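Tournoi de Garkerine

Le tournoi de Garkerine est une compétition internationale de judo organisée chaque année, au mois de mai, dans la salle Ayala de Sketcombe. Ses promoteurs le présentent comme l'un des plus anciens rendez-vous ouverts aux clubs, affirmation qu'aucune source indépendante ne vient étayer.

Origines

Selon la brochure officielle, la première édition aurait réuni 155 combattants. Les feuilles de pesée conservées par le club local n'en mentionnent pourtant que 21, tous engagés dans deux catégories. L'écart n'a jamais été expliqué. Il est possible que les organisateurs aient additionné les inscriptions aux démonstrations et aux stages, pratique courante dans les bilans de l'époque.

La création du tournoi est généralement attribuée à Carter McIntyre, ancien arbitre. Lui-même a donné plusieurs versions de l'histoire – dans l'une d'elles, il n'arrive à Sketcombe qu'à la troisième édition.

Format

Les combats se disputent par élimination directe avec repêchages à partir des quarts de finale. Les catégories de poids suivent en principe celles des compétitions internationales, mais plusieurs ont été fusionnées faute d'engagés, ce que le palmarès ne signale pas toujours.
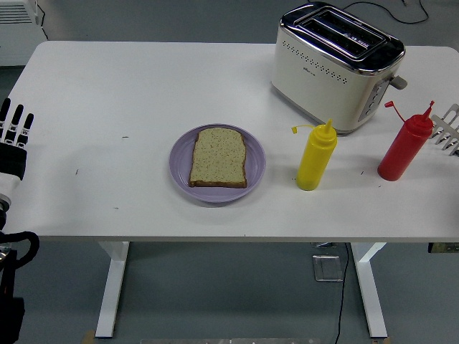

L'épreuve par équipes, ajoutée plus tard, oppose des formations mixtes de six judokas. Elle a perdu une partie de son intérêt depuis que les clubs y alignent surtout leurs réservistes.

Palmarès et contestations

Nanami Nomura est créditée de quatre titres consécutifs chez les moins de 57 kg. Le dernier reste discuté : la finale fut gagnée par forfait, et certaines listes laissent la ligne vide. La mention « record absolu », reprise sur les affiches, repose donc sur un décompte favorable.

Affluence

L'équipementier Felero, partenaire du tournoi, avance le chiffre de 2 000 spectateurs par édition. La salle compte 600 places assises. Même en supposant un renouvellement complet du public entre les séances, le total paraît difficile à atteindre, et la billetterie n'a pas été rendue publique.

Page consultée et révisée le 11 août 2024.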